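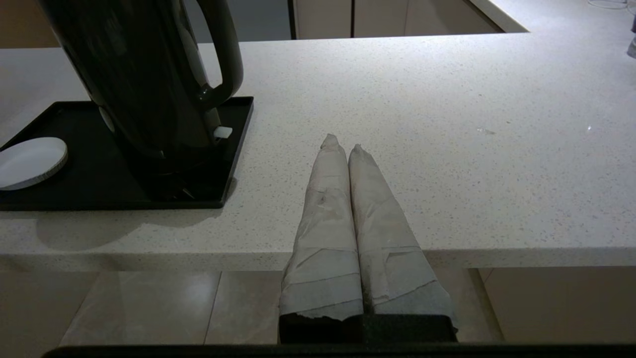

Tredell Magnesium Glycinate Powder, Unflavored

If you've tried magnesium before and given up because the tablets were the size of a jelly bean, please give this one a look! It's a fine, plain powder that stirs into water, juice or yogurt, and we've been fans of it ever since Prorden started making it in the smaller tub (the big one never fit in anyone's cupboard).

Glycinate is magnesium bound to glycine, an amino acid. A lot of people find it easier on the stomach than magnesium oxide, and it doesn't have the chalky taste you may remember from other powders. There's a faint sweetness from the glycine and that's it. No flavoring, no sweetener, no coloring.

What's in the tub

Net weight: 1,000 g
Magnesium per level scoop: 86 mg
Ingredients: magnesium glycinate
Scoop included (dig around, it sinks)
Suitable for vegans

How to take it

One level scoop a day with food is where most people start. Stir it into 8 ounces of water and give it a minute, then stir again. Cold water works but leaves a little grit at the bottom, and lukewarm is much better. It's lovely in warm oat milk before bed, and it disappears completely into a smoothie.

The label allows up to three scoops a day, spread out. Going straight to three on your first morning can send you running to the bathroom, so build up over a week or two. 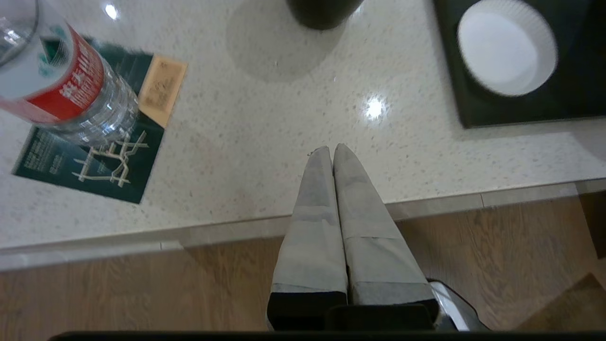 Achari wrote in to say that two scoops at once was too much, but one at breakfast and one after dinner has been fine, and could we please stock the travel sachets too. Yes! They're coming in May, in boxes of 29, same powder and same strength per sachet as one scoop from the tub.

Storage

Keep the lid tight and the tub somewhere dry. The powder pulls in moisture and will clump if it sits open near a kettle. Clumps are fine to use, just break them up with a fork.

Please check first

Talk to your doctor or pharmacist before using magnesium if you have kidney disease, are pregnant or nursing, or take antibiotics, thyroid tablets or medicine for your bones. Magnesium can get in the way of some of these, and the usual fix is to take them several hours apart. Keep out of reach of children.

Sold and shipped by Handari. Food supplement, not a replacement for a varied diet.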